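Search the archive
Sort by: thread date author

Staneo-users mailing list
Subject: Re: [staneo-users] Banding on uncoated stock after profile change
From: Dirk Michiels

On Tuesday, Korkcombe print room wrote:

> We moved from the old coated profile to the one Gashi ships with
> their 65 lb uncoated cover. Solids look fine. Light grays now show
> bands across the feed direction, evenly spaced, and the paper white
> in our scans reads blue. Driver is Staneo 11, RIP is Stakel. We have
> cleaned the heads twice and run the nozzle check, no dropouts.
> Is this the profile or the hardware? Counter is at 2,396 sheets
> since the last service, if that matters.

You have two separate problems and I would stop treating them as one.

Banding. If the spacing is even and the bands run across the feed, suspect the paper advance before the profile. A profile cannot produce a periodic error by itself. It can make an existing one visible, and that fits your report: the coated profile put more light black into the grays and covered the gaps, while the uncoated one cuts total ink and leaves them open. The nozzle check does not test advance. It only tells you that the jets fire.

Print the feed pattern from the service menu (Media > Advance > Long pattern) on the same stock, in the same tray, at the same quality setting as the job. Do not use the short pattern. It covers less than one turn of the feed roller and will miss an eccentric roller completely. Measure from the first bar to the last with a steel rule and enter the difference. Positive values lengthen the step. On our unit the coated setting was 0 and the uncoated cover needed 29, which is large but still inside the range.

If the spacing between bands matches the roller circumference, no advance value will remove them. You can move the error around but the average is already right. That one is a roller swap.

Blue white. Check the scanner before you touch the printer. Three things to look at:

1. Whether the stock contains optical brightener. Most uncoated cover does. Put a sheet under a UV lamp next to a known plain sheet and compare. If it glows, the scanner lamp will push the reading toward blue and the number is useless as a paper white.

2. Whether auto white balance is off in the capture software. Ours switched itself back on with each update.

3. Whether an unprinted sheet goes gray-blue under the room lights too. A cool cast over plain white stock comes from the light or the capture, and should be ruled out before you edit the profile. 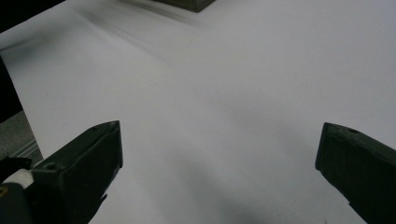 Order of work

Fix the advance first, then re-linearize in Stakel, then rebuild the profile. Building a profile on top of an advance error bakes the error into the patches, and you will be doing it again in January. Let the target dry overnight before you read it - uncoated stock shifts for hours, mostly in the browns.

Please send the feed pattern measurement to the list along with the media setting you used. The head height would help too. If it is set for envelopes, put it back to normal before you measure anything.

Dirk

Comments (3)

feedslot: The long pattern tip worked for me on a different model. Menu is under Maintenance on the older firmware.

r_hadley: Does 29 hold for both trays? Mine needs separate values, rear tray is always longer.

inkwell2: Still getting bands with the new roller. Will start my own thread.

List contact: the list owner | Archive copyright remains with the individual posters | Back to top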